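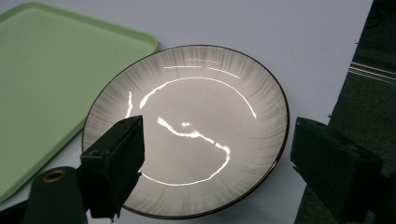
I've been selling the Rulden hand-held gripper through Stoda for a while now, and the thing I get asked most is how to look after the fingers. Mine pick up dishes all day, so I test on a plate with a thin dark rim and a really glossy glaze (the ceiling lights bounce all over it!), and I open the fingers wide enough to clear the rim on both sides before I start closing. If one touches first, your spacing is off and it's time for the hex key.

Finger pads: wipe them every 1000 grips with a damp cloth, no solvent please. Check the screws while you're in there, snug but never cranked down. Martti Honkanen at Leinonen swears by a dab of threadlocker and I've come around to it, just keep it off the slide.

Squeaking when it opens? One drop of light oil on the slide, work it back and forth a few times, wipe off the extra. I did mine in December and it's still lovely and quiet.

Spares
Finger pair, matte black: part 1352
Screw and pad kit: part 1815, enough for 3 changes

Not sure which kit fits yours? Write to Hanyu Long at our Ditstead shop and include the serial number!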